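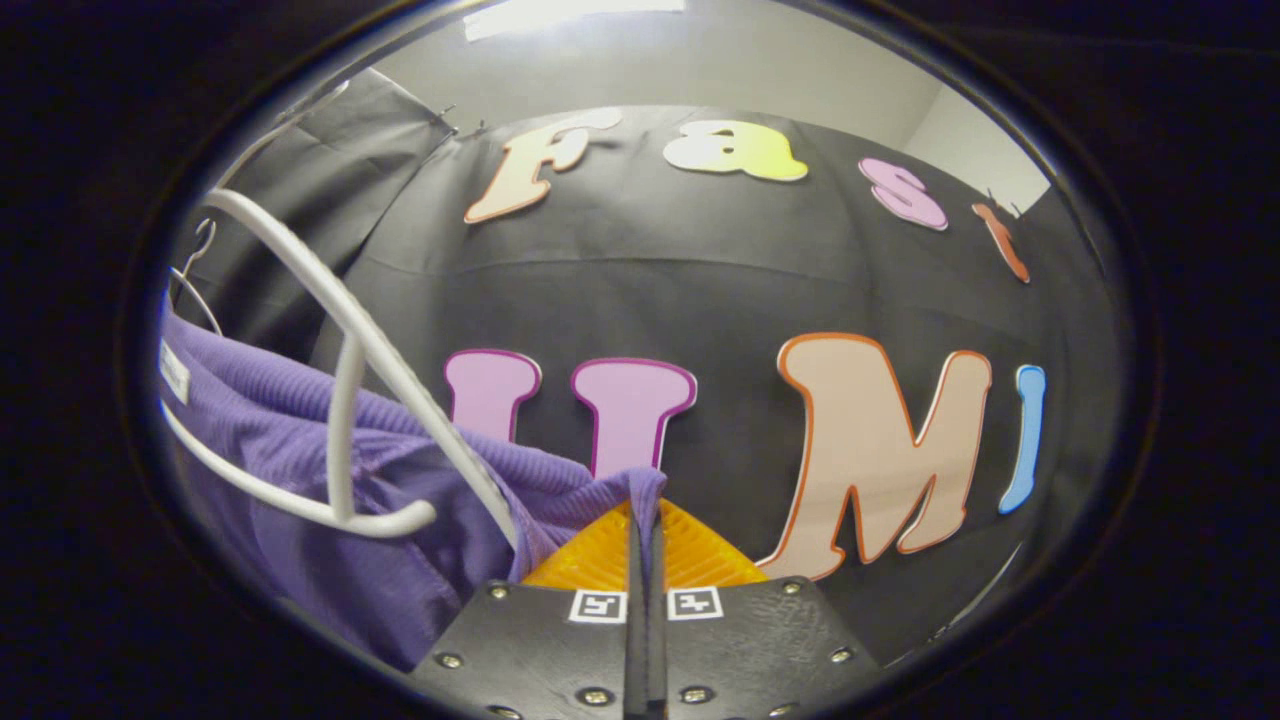

Home | News | Events | Contact

Sturham Clothing Exchange Opens Knitwear Room in March

STURHAM – The Sturham Clothing Exchange will open a separate room for secondhand knitwear in March, giving sweaters, cardigans and other knitted pieces their own space for the first time. The room is on the ground floor of the Deveck Building, next to the main shop, and will keep the same hours.

Knitwear has been the fastest growing part of the exchange's intake. Last year the shop took in 3,889 garments of all kinds, and 618 of them were knits. Until now those pieces shared racks with shirts and coats, where they were hard to find and often got pulled out of shape.

"People come in asking for a warm sweater and then have to dig for it," said Renato Dagdag, manager of the exchange. "In the new room they can see what we have. A purple knit on a white hanger against black cloth, you notice it from the door."

The room has space for 200 garments at a time. Pieces are hung by size, with lighter knits on hangers and heavier ones folded on shelves at waist height. Black fabric is used as a backdrop for the display pieces, with large cut-out letters fixed to it. The display will change every two weeks, and anything shown there can be bought or exchanged the same day.

Stijn Dierckx, who planned the layout, said the backdrop went through several versions before the staff settled on black.

"We tried white first and the pale colors disappeared," Dierckx said. "Cream, gray, lilac, they all looked washed out. The black fabric costs very little and we can take it down and shake it out when it picks up fluff. With knitwear it picks up a lot of fluff."

How the exchange works

Visitors may bring up to five clean garments per visit. Staff check each piece for holes, loose seams and stains at the front counter. Accepted garments earn one credit each, and heavy sweaters earn two. Credits can be used in either room and are good for a year. Visitors with no credits can pay cash or card. Knitwear in the new room starts at $4, and no piece will be priced above $13.

Small holes do not rule a garment out. The exchange has an arrangement with Rathnayake Alterations on Mill Street, which will mend accepted knits before they go on sale. Mended pieces carry a paper tag that says where the repair was made and how to wash the garment.

Felted or badly stretched pieces can't be sold but may be left in the bin beside the counter. These are cut up for use in the Monday evening sewing class.

Caring for hung knits

A printed care sheet will be available in the room. It asks shoppers to lift a sweater off the rail by the hanger and to slide the hanger out through the bottom hem, not the neck. Sleeves should be left hanging free or folded over the bar, and a knit that feels heavy in the hand should be stored flat at home.

Shoppers who want to try something on can use the two fitting rooms in the main shop. A mirror has also been put up just inside the door of the knitwear room.

The knitwear room opens at 10 a.m. on its first day, and garments for exchange will be taken until 4 p.m. Parking is free behind the Deveck Building. The Surneck bus stops across the street. The entrance is level with the sidewalk.

Media contact: Renato Dagdag, Sturham Clothing Exchange, Deveck Building, Sturham. Interviews and visits to the room before opening can be arranged at the front counter during shop hours.

Shares: 13 | Comments: 0

Related items
Winter Coat Drive Totals Announced
Monday Sewing Class Adds Second Table
Surneck Bus Stop Moves Closer to Deveck Building
What We Can and Can't Accept at the Counter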